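Home Reviews Table and Kitchen Contact

Virura Printed Tablecloth: Review

The Virura tablecloth was assessed by the Stavby Household Review as a covering for everyday meals and informal gatherings. The price at the time of purchase was 290. Nathalie Leemans conducted the assessment at home over several weeks in November.

The floral print is the principal attraction. It is lively enough for a family table and does not compete with plain tableware.
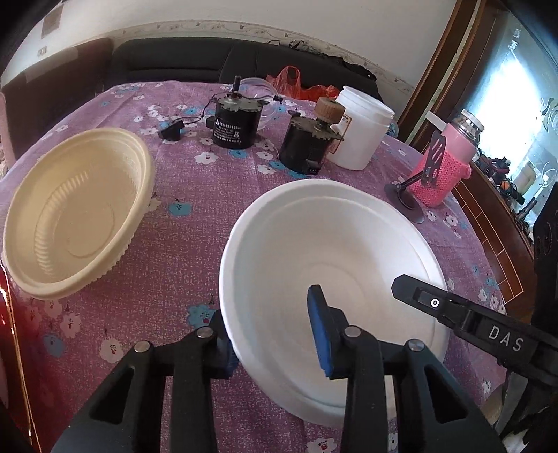 The cloth was laundered each Wednesday on a gentle cycle. Colors held well, and light ironing was sufficient. The hem on one short side puckered slightly after the second wash and did not fully recover. Buyers should also note that the fabric offers little protection against hot dishes; a separate pad is advised.
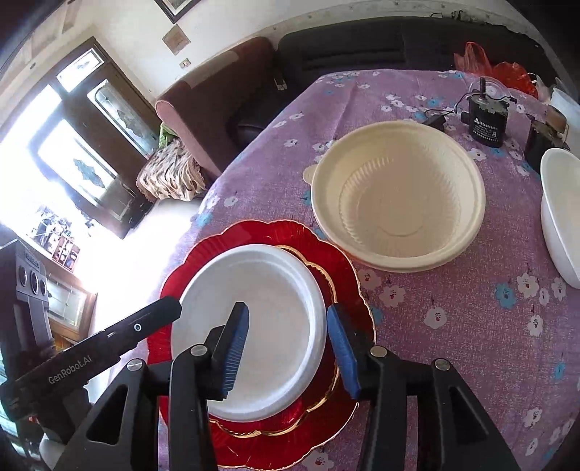
Red scalloped plate and cream bowl on the floral cloth.

Masaru Yokoyama, who reviewed the findings, considered the stitching adequate for the price. The cloth is recommended for regular use, with reservations about the hem.

Related reviews
Vastora Serving Tray
Yin Cotton Napkins

Contact the editors | Copyright Stavby Household Review | Back to top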